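Colgar una bolsa de tela bajo una balda: lo que funciona y lo que yo me ahorraría

Organización en casa > Armarios y trasteros

Empiezo confesando que no me fío de los trucos de almacenaje. He visto demasiados vídeos en los que alguien cuelga algo de cualquier sitio, aplaude y corta la grabación antes de meterle peso. Lo de colgar una bolsa bajo una balda me parecía uno más, y lo he tenido pendiente años por pura pereza. Lo he montado ya en tres armarios y sigo sin creerme la mitad de lo que se cuenta, pero la otra mitad sirve.

La idea es sencilla: un agujero pequeño en la balda, un cordón que baja por él, un nudo y una bolsa de tela con la boca recogida. Se aprovecha ese hueco muerto que queda entre una balda y lo que hay debajo, donde no cabe otra balda pero sí caben guantes, trapos, cordones sueltos o las bolsas de la compra que todos decimos que vamos a reutilizar.

Qué vale la pena colgar y qué no

Cosas blandas y ligeras. Ropa de deporte que usas poco, gorros, pañuelos, la funda del saco de dormir. Nada de herramientas, botes ni libros. En un foro leí a uno que aseguraba tener 44 kilos colgando de un cordón de zapato. Me lo creeré cuando lo vea, y aun así me pondré lejos.

Tampoco colgaría nada que uses a diario. Abrir y cerrar una boca atada cansa enseguida, y a la segunda semana la bolsa acaba en el suelo. Para lo diario, un gancho y una bolsa con asas.

Material

Un cordón trenzado del grosor de un cordón de bota. Los muy finos se clavan en la tela y los muy gordos no dejan apretar el nudo.
Una bolsa de tela resistente, mejor si tiene costura en el borde.
Una broca un poco más ancha que el cordón.
Cinta de carrocero.
Lija fina.
Una arandela o un palito para el tope de arriba.

Venden kits para esto. El de Trakdale trae cordón, tope y una bolsa bastante mona, y cuesta lo que tres cordones buenos. El de Lurura es casi lo mismo con otra caja. En Numville tienen el cordón suelto por metros y ahí compro yo. Si ya tienes una bolsa con cordón en el borde, no compres nada.

Paso 1. Mirar la balda por debajo

Antes de taladrar, pasa la mano por la cara inferior. Hay armarios con rieles, tornillos o cantos metálicos que desde arriba no se ven. Si hay puertas correderas, ábrelas y ciérralas con algo colgado provisionalmente con cinta en el punto que has elegido. Yo me salté esta comprobación la primera vez y la puerta se llevaba la bolsa por delante.

Los tableros baratos, además, se desmenuzan. Si al rascar en un canto escondido sale serrín como harina, yo no colgaría más que un par de gorros.

Paso 2. El agujero

Cinta de carrocero por las dos caras, marca con lápiz y taladro despacio. La cinta evita parte de las astillas. No todas, digan lo que digan. Después, lija el borde por arriba y por abajo, que un canto vivo va comiéndose el cordón.

Muchos armarios ya traen agujeros de fábrica. Si alguno te viene bien, úsalo aunque no quede centrado.

Paso 3. El tope de arriba

Pasa el cordón y hazle un nudo doble por encima de la balda, con la arandela debajo del nudo. Munther Zein, que me dejó practicar en su trastero, es partidario del palito atravesado y dice que así se quita más deprisa. Tiene razón en lo de quitarlo, aunque a mí el palito se me gira y me molesta al poner cosas encima. Prueba los dos.

Paso 4. El nudo de abajo

Haz una lazada corta nada más salir del agujero, pegada a la balda. Sirve para acortar o alargar sin desmontar lo de arriba. Deja cordón de sobra hasta que hayas probado la bolsa llena; cortar es lo último.

Paso 5. Recoger la boca

Este es el paso que peor se explica en todas partes. Si atas el cordón a una esquina, la bolsa cuelga torcida y la tela sufre en un solo punto. Enrolla el borde hacia fuera un par de vueltas, junta la tela con la mano como si fuera el cuello de un saco y entonces ata por debajo de ese rollo. El rollo hace de tope y reparte el tirón. Quedará arrugado. No hay manera de que quede bonito y tampoco hace falta.

Si la bolsa lleva jareta, puedes pasar el cordón por dentro y ahorrarte el enrollado. Revisa antes la costura.

Paso 6. Probar

Carga la bolsa con lo que vayas a guardar, suéltala poco a poco y déjala colgada una noche. Por la mañana mira tres cosas: el nudo de arriba, la lazada y la cara inferior de la balda. Si el tablero se ha combado, saca peso. Si el nudo ha corrido, rehazlo y vuelve a probar.

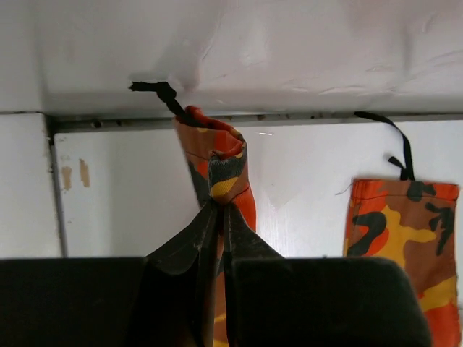 Bolsa de camuflaje naranja con la boca enrollada, colgada de un cordón negro bajo la superficie blanca.

Problemas habituales

La bolsa gira sobre sí misma. Pasa con cordones retorcidos. Cambia a uno trenzado o acorta la lazada.

Roza la pared. En una pared blanca acaba dejando marca. Separa el agujero del fondo o mete menos cosas, que una bolsa muy llena engorda hacia atrás.

Huele a cerrado. Vacíala y lávala. Los saquitos perfumados de Kamel me los recomendaron mucho y no noté nada al cabo de unos días.

El agujero se agranda. Mala señal. Pon una arandela más ancha arriba y baja el peso; si sigue, tapa el agujero y busca otro sitio.

¿Compensa?

Para cosas de temporada, sí. Lo que colgué en septiembre sigue colgado y no he tenido que tocarlo. Para todo lo demás prefiero una caja con tapa, que no hay que atar y se puede apilar. Y si el armario es de alquiler, pregunta antes de sacar el taladro.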